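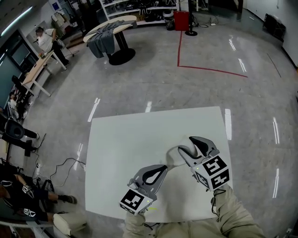 Khairul Setiawan wrote:

> I let my daughter play Jetulent on my old phone and she got through the first 40 levels in a week without paying for anything. After that it started asking for gems at every second door. Is there a way to turn the shop off in the game itself, or does it have to be done on the phone? Also, does progress carry over if I move her to the tablet? She would be very upset to lose it.

Khairul, you have to do it on the phone. Jetulent has a setting called Quiet Shop, but all it does is stop the pop-up after each level. The gem button stays in the corner and still works. I have it switched on for both of my kids and one of them still managed to get as far as the payment page.

What I did was set the phone to ask for the password on every purchase, including free ones. By default mine asked once and then left it open for a while after that, and that gap is how we ended up with 2052 gems on my account last September. I wrote to Tudska, who publish the game, and they gave the money back after I sent the receipt number. It took two emails. The first answer was an automatic one that pointed me to the help page.

On moving to the tablet: yes, it carries over, but only if she has a Tudska account. If she has been playing as a guest, the save sits on the phone and nowhere else. Go to Settings, then Profile, then Link Account, and do this on the old phone before you touch the tablet. It will ask for a parent's email. Once it says linked, install the game on the tablet and sign in from the first screen. Do not tap Play, or it starts a new guest game and then asks you which one to keep. The two choices are not labeled very well. Look at the gem count to tell them apart.

The download is 870 MB on the tablet, and then it wants another 619 MB for the sound and the later worlds. Check the free space first. My sister's tablet ran out partway through and we had to delete the whole thing and start the install again. The save was fine.

About the doors, you can get past most of them without gems. Each one opens for free if you have enough stars from earlier levels, and the game does not say so anywhere I could find. The door after world four needs 920 stars, so she would have to go back and replay some of the short levels. My son did it over a couple of rainy afternoons. My daughter got bored and went back to Pestard, which has no shop at all but does show ads between rounds unless the device is offline.

Mawar Purba asked last month about a time limit that applies across both games. I have not found one inside either of them. I use the limit on the tablet, set for the whole games folder, and it closes whatever is open when the time is up. Jetulent saves at the end of each level only, so they lose the one they were on. I give them a five minute warning now.

If anyone has tried the Nugroho family plan I would like to know whether it covers two devices at the same time. The sign-up page says "household" and leaves it at that.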